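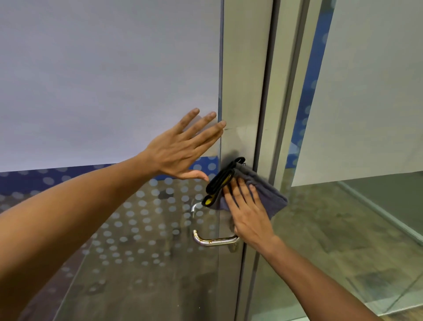
A folded cloth on door glass, over the lever handle.

Pollgate Equal Access Binder, 2nd edition
Published by Garnumine

The binder promises to settle any fight over which religious clubs may meet at a public school. We doubt any binder can. What you get is 4 sections of sample request forms, room-use rules and letters to parents — useful if your district has nothing in writing, thin if it has a lawyer.

The "lawsuit-proof" line on the cover is Garnumine's, and we wouldn't repeat it to a school board.

Item 1090. Ships in June. No returns once unsealed.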